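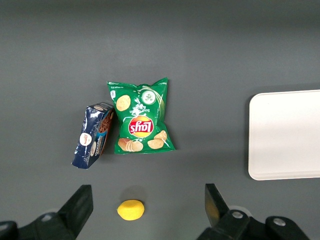 Chips, a lemon and a box on the gray table.

I went to the Stirkham meeting on Thursday about the new marsh plan, and I came home less convinced than when I left. The pitch is that the county buys 108 acres along Grendham Creek, pulls out the old drainage tiles, and the rails and bitterns come back. Maybe they will. I'd like to see it.

But we were told the same thing about Granness four years ago, and I still walk out there most weekends. What I see is cattails wall to wall and a very nice sign. 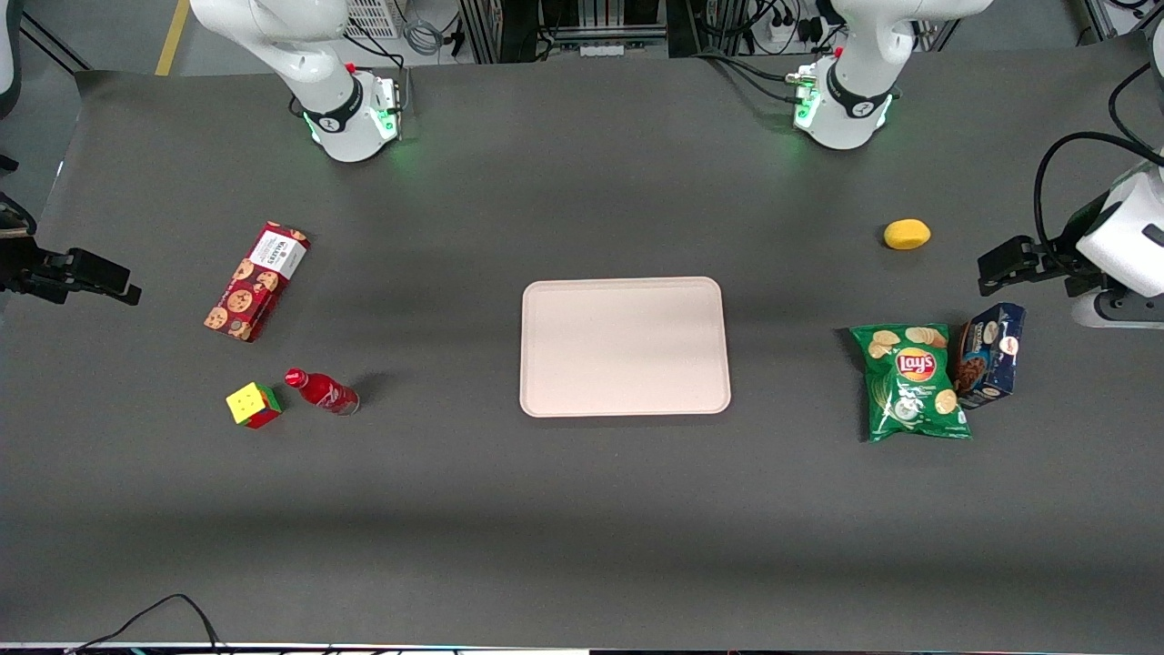

Nafula Bakilana asked the only question I wrote down: who does the bird surveys after year 3? The answer was a "monitoring partnership," and then the slide changed. She asked again and got a phone number.

The Hjaltadóttir report gets quoted a lot by the plan's fans. I read all 71 pages. It says rails will use restored marsh if the water is kept shallow through spring – and somebody has to go out and work the gates to keep it that way. I couldn't find a line for that in the budget. There is one for a boardwalk.

I'm not against buying the land. Buy it before it turns into storage units. Just don't tell me it's habitat until something is nesting in it.

Comments on the draft close at the end of October. Mine is already in, and it's too long.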